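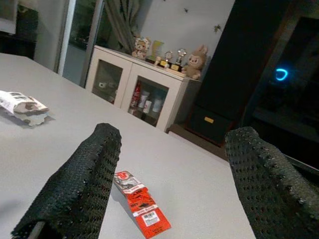
Workshop > Notebooks > Budlow book

Jul 14, 2024

Second dummy of the Budlow monograph came back from De Bruijn. Trim is right this time. The spine is still 2 mm too wide for the block, so the cover slides when you hold it open with one hand. Asked them for a new case, same cloth.

Ran plates 1 to 5 on the uncoated stock from Sterkavmont. Blues hold. The dark grays in the harbor prints fill in and the paper shows no grain through them. Lightened the shadow curve and ran plate 4 again. Better, but I want Ineke Prins to look at it next to the original print before we touch the others.

Essay pages: the notes are too small in the Dutch text. English is fine at the same size, no idea why it reads differently. Try half a point up in both.

Print run stays at 2000. Cekville museum wants their copies flat packed, no shrink wrap.

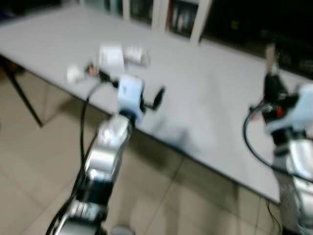

Still open

- Captions for the textile works, dimensions missing on two
- Title page: artist's name above or below the title. Ineke wants below
- Endpapers. Red sample is too close to the cover cloth, ask for the brown
- Thread: white shows in the gutter on the dark spreads, try gray
- Check the plate 4 proof again in daylight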